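Review of the Bundutel simulation kit
Project report, group 2, Griet Prins and Jasper Van Loon
11/19/22

3. What we tested

The Bundutel kit is a software package for learning robot programming without a real arm. Our school got a license from the company Geerts in September, and we were asked to judge if the first-year students can use it. The license costs 827 euros per year for one classroom.

We chose the exercise called "Move to square". The robot must take a dark object from the mat and put it inside a blue outline. The student writes the steps, presses run, and the program gives a score after each attempt.
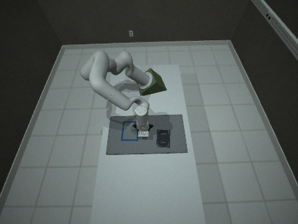
According to Jasper, the exercise is good but the score is too kind, and he would not give full points when the object touches the line of the square. Griet did not agree at first. We looked in the manual and found that the tolerance can be changed by the teacher, so we made it smaller and started again.

3.1 Results

With the smaller tolerance our program had 81 good attempts out of 100. Most of the errors came from the turning of the wrist, which we had set by hand – we should have read chapter 4 before. A long run of 4000 attempts was also possible, but the old computers in our room became very slow.

3.2 Weak points

The error messages are short and difficult to understand for a beginner. Also the camera view goes back to its start position after every run.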